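Student Team Trains Robot Arms to Take Apart Old Desktop Computers

Posted in Campus News, July

A group of engineering technology students at Marquez Technical College is spending the summer teaching a pair of robot arms to open up retired desktop computers and get the reusable parts out of them.

The project, called Skesum, started as a class assignment in the spring term and was picked up by the college robotics club when the course ended. Nine students are on the team. Most are in their second year of the automation program, and two joined from the computer repair certificate.

The computers come from the college itself. When offices and classrooms replace their machines, the old ones are stored until a recycler collects them. The club asked to borrow from that supply before the next pickup and was given 34 towers. Hard drives are erased by the IT department before any of the computers reach the lab.

Catriona Lennox, who teaches the spring course and advises the club, said the students were asked to choose a job that people still do by hand and that has many small steps.

"I told them to pick something they had done themselves," Lennox said. "Several of them had worked on computers at home or at a summer job. They knew which screws are a pain and which clips break."

The team divided the work into 12 tasks. The list includes releasing a memory module, unplugging a power cable, loosening the screws around the processor and lifting the processor from its socket. Each task is practiced separately. A student first guides an arm through the motion many times, and the recordings are then used to train a program that attempts the same motion without a person at the controls.

The processor has taken up most of July. It is held down by a metal bracket and a lever, and the part itself is thin and easy to drop. Team members said the gripper has to come in close to the socket without leaning on the board.

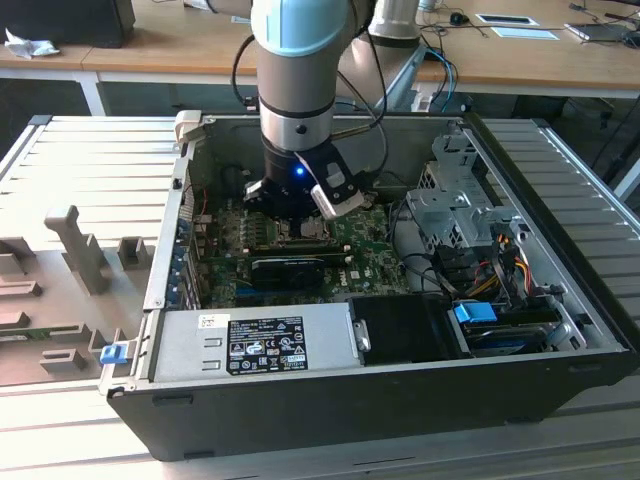
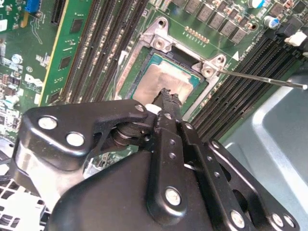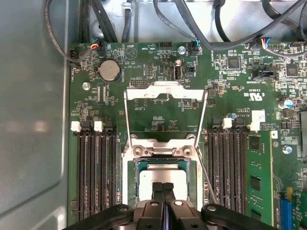
Work on the inside of a desktop computer in the Skesum project lab. The second and third views show the gripper near the processor socket.

Students work in shifts, with a morning group that handles setup and an afternoon group that runs the trials. Results go into a shared log, including the failed attempts. The log records the computer model, the task, the starting position and what stopped the run if it did not finish.

Memory modules were the first task the team called finished. The arms had trouble at first with the latches at the ends of the slots, which need to be pushed outward before the module will come free. After the students changed the order of the steps and slowed the approach, the task became reliable enough to move on.

Cables are a different matter. They bend, they hide other parts, and they are rarely in the same position in two computers. The team has put off most of the cable work until the fall and for now moves loose wires out of the way by hand before a run begins.

The software that stores and sorts the recordings was written by students in an earlier class and is known on campus as Mustidex. The current team added a way to mark the exact point in a recording where a part comes loose. Lennox said that change saved the group a good deal of time spent watching video.

Part of the money for the project came from Ploveva, a local electronics refurbishing company that takes two of the college's students as interns each year. The company has also let the team visit its shop floor to see how its technicians sort and test used parts. Under the agreement, the students keep the rights to their work and will share a written report with the company when the project ends.

Lennox said she does not expect the arms to match an experienced technician for speed.

"A person with a screwdriver is a lot faster, and the students know that," she said. "I care more that they can explain why a run failed. That is what they will be asked to do at work."

Parts that are removed in good condition are tested by the repair students. Working memory and processors go to the repair classroom, where they are used for practice builds. Anything that fails testing goes back into the recycling supply with the empty cases.

The club plans to show the project at the college open house at the start of the fall term. Visitors will be able to watch a memory removal run and look through the trial log. The team also hopes to enter the regional student automation contest, which requires a working demonstration and a poster. Members have not decided which of the tasks they would present.

Skesum will return as an option in the automation course next spring. Students who sign up will start with the existing recordings and will be asked to work on at least one of the cable tasks.

The robotics club is open to all enrolled students and no experience is needed. Meetings during the summer begin at 4 p.m. in the automation lab, and new members should complete the lab safety training before their first shift. Sign-up forms are available at the engineering technology office.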